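Granine Handheld Gripper Station - Planning and Ordering

The Granine station is sold as a set for two-person tabletop work with cloth and other soft goods. It suits teams that want to record handling tasks by hand before they commit money to robot arms. Most buyers start with one station and add more once the task list has settled.

Plan the table first. A large white top with open floor on both sides works well, and each operator needs room to move the whole arm.

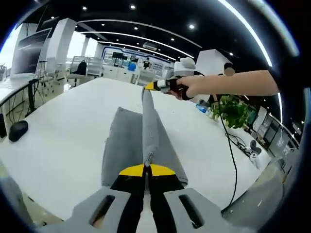

Cables are the item most often left out of a budget. Order the longer set if your computer sits off the table - the short set is meant for desks. Spare finger tips come in packs of 8 and are listed under consumables.

What to budget for

Grippers: two per station, plus one spare for every 5 stations.

Cloth stock: plain towels in one color are fine to begin with. Buy 32 if you plan to run all day, and keep a few back for training.
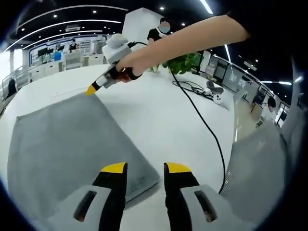

Stands and screens: not included. Any floor stand that takes a small monitor will do, and many customers already own one.

Setup and training: one visit, normally on a Thursday, led by Zuzanna Pawlak from our Serstead office. Allow 8 hours for a new team.

Floor space and delivery

Stations ship flat in two boxes. Keep the walkway behind the operators clear and put the stands where both people can see them.

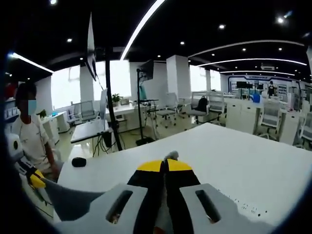
Orders placed before the end of September ship at the current price. Lease terms are available for two or more stations. For a written quote, contact Hala Awwad in sales and include your table size, the number of operators and the delivery address.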